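Categories: Robotics Lab / Inspection Records / Simulation

Gripper Comparison Trial: Pre-Run Inspection Checklist with Comments

Site: Karkton
Date of inspection: 2025-06-09
Completed by: Csenge Szilágyi
Reviewed by: Frans Verbeke
Subject: Stock two-finger gripper and Lanov finger set, simulated kitchen counter, mug task

Views used for this inspection, all from the simulated counter:
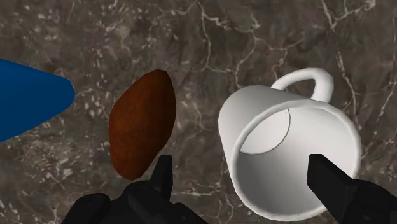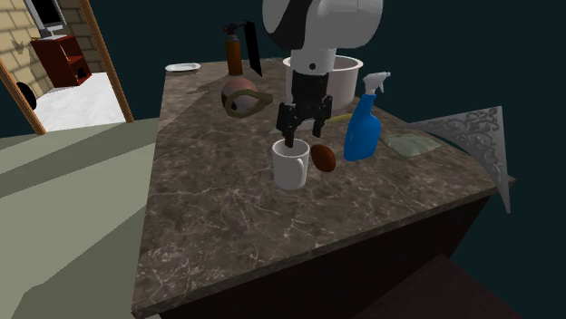
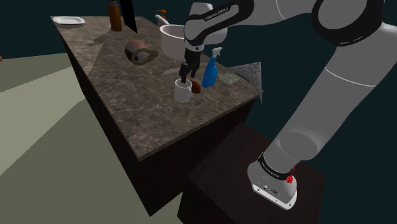 Section A. Arm and controller

A1. Controller profile matches the trial sheet. PASS.
A2. Joint limits loaded and confirmed before motion is enabled. PASS. Comment: limits must be reloaded whenever the profile is changed. The software does not do this by itself.
A3. Speed cap set to 80 percent for all comparison runs. PASS.
A4. Stop command tested from both operator stations. FAIL on first check, PASS on recheck. Comment (B. Chisholm): the second station was still assigned to the Boros project. Reassigned and tested again.

Section B. Gripper

B1. Finger model and collision shape agree. PASS for stock fingers. OPEN for the Lanov set. Comment: the collision shape extends past the visible fingertip. Contact with a mug rim may be reported too early. Pylyp Pasichnyk is to supply a corrected file.
B2. Grip force limit entered for each finger set. PASS.
B3. Fingers open and close fully with no object present. PASS.
B4. Same grasp target used for both finger sets. PASS.

Section C. Counter and objects

C1. Mug stable at reset. PASS.
C2. Clearance between the mug and the small brown object reviewed. PASS WITH COMMENT. The two are placed close together, and an outside grasp on that side leaves little room for a finger. Operators shall record any contact with the brown object as a separate event, even when the mug is lifted correctly.
C3. Object friction values identical for both finger sets. PASS.

Section D. Cameras and logging

D1. Wrist and room views share one clock. PASS.
D2. Log names follow the Clereo format. FAIL. Comment: run 53 was saved under the old format. Rename before the logs are merged.
D3. Storage available for 425 runs. PASS.

Release decision

The stock gripper is released for its first block of 100 runs. The Lanov set is held until B1 is closed and this form is signed again. Results from the two sets shall not be compared until both have completed a full block under the same controller profile. Questions on held items go to Ottó Jakab.

Next scheduled review: September.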